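Thread: Zwei Handgreifer im Vergleich, oder wie ich meinen Dienstag verbracht habe 🧵

1/ Seit dieser Woche liegen beide Handgreifer auf meinem Tisch, der von Brostton und der neue von Stostero. Ich freue mich seit November darauf, also bitte Nachsicht, es wird lang!

2/ Erster Eindruck Brostton: liegt satt in der Hand, der Abzug hat einen schönen Druckpunkt. Die Backen öffnen 86 mm weit. Für Tassen reicht das locker, bei der großen Müslischale war Schluss.

3/ Stostero öffnet 111 mm und das merkt man sofort. Schale, Klebebandrolle, Stapel Untersetzer - alles gegriffen. Dafür ist der Rückweg der Feder lahm, wer schnell arbeitet, wartet auf den Greifer. Reda Fawzy meint, mit der härteren Feder wäre das weg. Bestellt ist sie.

4/ Jetzt zur Kamera, und da wird es richtig spannend. Fisheye vorn am Greifer, ich wollte erst die schmalere Linse behalten, weil mir die Verzerrung auf die Nerven ging. Yasmine Kamel hat mich überredet, es einen Tag lang auszuhalten. Sie hatte recht (ja, Yasmine, steht jetzt öffentlich hier).

5/ Der Gewinn ist nämlich riesig: Man hat den eigenen Greifer unten im Bild und trotzdem noch den halben Raum samt Decke. Für die Lokalisierung ist das Gold wert. Mit der schmalen Linse brach mir das Tracking bei jeder schnellen Drehung weg, mit dem Fisheye in mehr als 3 Stunden kein einziges Mal.

6/ Der zweite Greifer trägt einen quadratischen Marker, schwarz auf weiß. Damit lässt sich die Lage der beiden zueinander bestimmen, solange der eine den anderen sieht. Klappt auch schräg von der Seite erstaunlich gut. Nur Gegenlicht mag er gar nicht.

7/ Überhaupt Licht: Glasflächen mit Spiegelungen von Deckenleuchten sind fies, die wandern mit, wenn man sich bewegt. Im Controller von Buvine kann man die Belichtung fest einstellen, bitte macht das! Ich habe es erst nach dem Mittagessen gefunden, Menü 2, ganz unten.

8/ Frage von Viktória Gulyás, ob das Gewicht stört: am Anfang nein, nach einer Stunde beidhändig ja, vor allem im Handgelenk. Ich mache jetzt alle zwanzig Minuten Pause und lege beide Geräte ab.

9/ Zwischenstand: Greifweite geht an Stostero, Gefühl am Abzug klar an Brostton. Am liebsten hätte ich die Backen vom einen am Griff vom anderen - Naima Erraji schaut schon, ob sich ein Adapter drucken lässt.

10/ Sobald die Feder da ist, hänge ich die Messwerte hier dran. Wer einen der beiden schon länger im Einsatz hat: Wie halten die Fingerpolster? Und so sieht es aus Sicht der Greiferkamera aus: 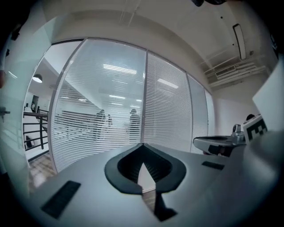 Zuletzt geändert: Dienstag, 17:40 Uhr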